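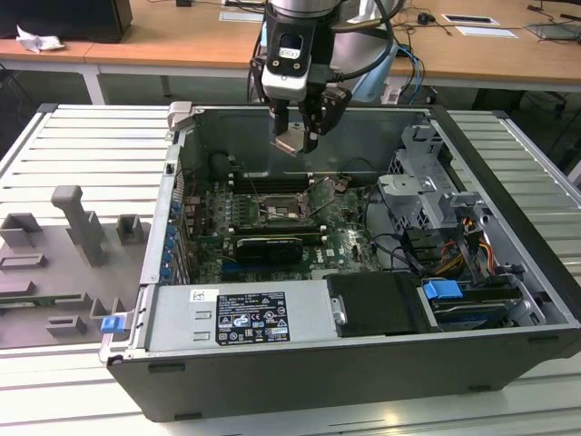

23 March 2021. Dell tower, second day on it, and I want to get this down before I forget which order things went in. Crisanto wants a page that the next person can follow without coming to find one of us, so I'm going to be wordy. The tower is on its side with the panel off, and with the socket empty you get a good look at how close everything sits in there: RAM slots on one side, graphics card on the other, black capacitors all round the socket. I left the graphics card in. Ravindra would have pulled it, and he may be right, but its slot is fine and I didn't want one more thing to put back.

Cables first. The red, yellow and black bundle by the drive cage is springy and wants to wander over the board, so check it before you do anything near the socket. I had a Velcro strap for this and it has gone wherever our Velcro straps go. (If it's in the Enache drawer, please put it back in ours!)

The old paste is the real subject of today. It's the gray stuff from the Fasico tub, I'm fairly sure, and it has gone stiff and patchy. It also gets on everything. I had it on my sleeve before lunch and I still don't know how.
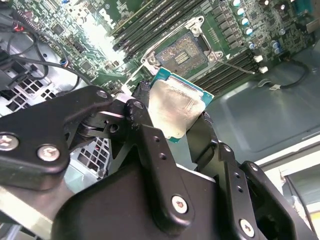
Order for the processor, as we have it now:

1. Lever out from under its hook and all the way up. Don't let it snap.
2. Load plate up. Make sure it stays up by itself before you go near it with anything.
3. Look into the socket with the lamp from the side. Overhead light makes so much glare on the board that you can't judge the contacts at all.
4. Chip held by its edges, never by the top, and lowered flat. One corner landing early is how contacts get bent.
5. Check the alignment corner, then check it again.
6. Plate down, lever down, hook it.

On step 4, I had written "lower gently" in the old version, and Crisanto asked me gently compared to what, fair enough. So: no push at all. If it needs pushing it isn't lined up, lift it off and start over.

Spares: the Vindberg box has 15 processors in it and 5 of those are marked bad. Please use a bad one for practice. They're dull and streaky on top like the rest, so read the sticker on the bag and keep the bag with the chip. I've mixed up two already this month and had to go through the whole box to sort it out.
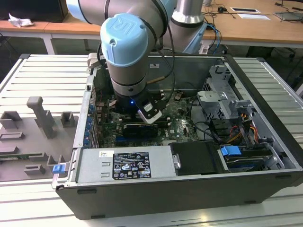 Supplies, while I'm at it. Lint-free wipes are down to 39, I've asked Ravindra to order a pack of 300 from Trandura along with more alcohol. The cotton buds are no good for this job, they leave fluff under the plate and then you're in there with tweezers picking it out — not a nice ten minutes. Wipes only, folded small, and always wipe away from the socket.

Also, both drives stay in the bay. Someone asked. The blue latches on this case feel brittle to me and I'd like to work them as little as possible.
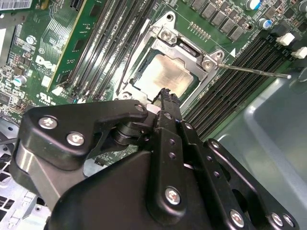 Open questions for next time:

- Do we clean the top of the chip before each round or leave the old paste on? I lean toward cleaning. Crisanto says leave it, these machines come in dirty and we should get used to them dirty.
- The lever. I want a note on how far up is far enough, with an angle, and I haven't measured it yet.
- Photo of the printed arrow by the socket for the top of the instruction sheet. I always lose it under the glare, and I know where it is.

Ravindra, can you read steps 3 to 5 and tell me if they make sense to somebody who hasn't done it? Pencil on the printout is fine. The lamp is back on my shelf, left side, and the bulb is loose so give it a quarter turn first.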